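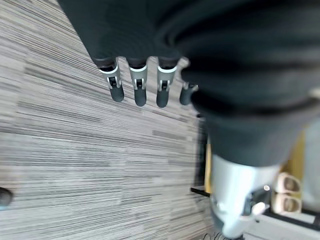
Passei a tarde de ontem com o clube de robótica da escola técnica de Astden e saí de lá com vontade de me inscrever (pena que já passei da idade!). A turma anda às voltas com um projeto chamado Grendent, que tem um objetivo bem caseiro: ensinar uma mão robótica a arrumar chinelos numa sapateira.

Parece fácil, eu sei. Eu também achei, até ver o pessoal discutindo durante meia hora em que altura os dedos deviam parar antes de descer. O clube tem 12 alunos, divididos em 2 grupos - um cuida da mecânica, o outro escreve o programa - e os dois juram que a culpa dos erros é do vizinho. A mão ganhou o apelido de Li e usa uma capa de tecido escuro, que uma das alunas costurou em casa e já teve de remendar.

Desde que o projeto começou, a turma registrou mais de 622 tentativas num caderno, com anotações do tipo "desceu torto" ou "empurrou o par inteiro". Adorei folhear aquilo! Tem página com desenho, página com mancha de café e uma conta de dividir que ninguém soube me explicar.

Quem já arrumou chinelo com pressa sabe que ele escorrega por qualquer coisinha. Com a Li a conversa é a mesma: a ponta preta do dedo tem de encostar no chinelo branco com jeito, ali na prateleira de madeira clara, com o outro do par logo ao lado. 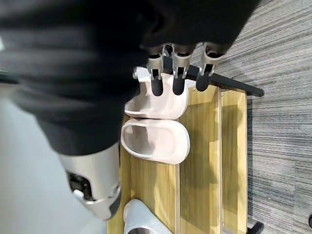 Última atualização desta página: 9 de agosto de 2019

Em setembro o clube leva o Grendent à mostra estudantil da Ovau, onde cada equipe tem 6 minutos para se apresentar. Perguntei se estavam nervosos e me responderam todos ao mesmo tempo, então fiquei sem saber. O plano é repetir a tarefa com chinelos emprestados do público - ideia corajosa, na minha opinião. Eu vou estar lá, e já separei um par.

Notícias relacionadas
Ovau abre inscrições para a mostra estudantil
Oficina de solda em Astden tem novas vagas
Clube de robótica procura tecidos e retalhos
Biblioteca de Astden muda de horário em setembro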